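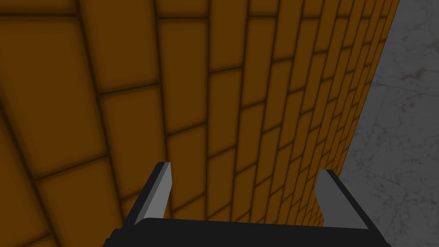

Rendered brick wall, seen at a steep angle.

Touchscreen climate controls should not be the only climate controls

The Torkent Skekonero went through its midlife update in February, and the climate panel did not survive it. The old truck had two knobs and a row of buttons under the vents. The new one has a 10-inch screen, and the temperature, fan speed and rear defroster are inside it. I drove the updated truck for 378 miles, mostly on two-lane highway with some stop-and-go traffic at each end, and I think the change is a mistake.

My objection concerns the number of steps. In the old cabin, raising the fan speed took one motion. The driver reached for the left knob, felt the detent and turned it. In the new cabin, if the map is showing, the driver has to press the climate icon, wait for the page to draw, find the fan slider and drag it. The slider has no detents. On a rough surface my finger landed one or two steps away from where I wanted it, and I had to look again to correct it.

Torkent offers voice commands as the alternative. They work well at low speed with the windows up. At highway speed, with the fan already high, the system asked me to repeat myself often enough that I stopped using it. A voice system that struggles with fan noise is a poor way to turn down a fan.

The usual argument for the screen is cost. A single display replaces several molded parts, a wiring branch and a separate control module, and it can be shared across trim levels. I accept that. A midsize SUV in this price range is built to a budget, and the buyer benefits when the budget is met. But the Stokier, which competes for the same buyer, keeps a strip of four physical switches below a screen of similar size. It gives up a storage tray to do so. I would take that trade.

A second argument is that software can be improved after the sale. This is true of the menu layout. Torkent could pin the fan control to the bottom of every page, and it should. An update cannot add an edge for a fingertip to find.

The rest of the truck is easier to recommend. The 17-inch wheels on the base trim ride better than the larger set on the Kordestani package, and the taller sidewall is the sensible choice for anyone who drives on broken pavement. The third row is still for children. The diesel is noisy when cold and settles down once warm. None of this has changed much from the previous model.

Buyers who are comparing the two should sit in both at the dealer, start the engine, put the map on the screen and then try to clear the windshield. Do it while looking straight ahead. If a clean example of the old truck is on the used lot, try that one too. The knobs still fit the hand, and the heater behind them is the same unit.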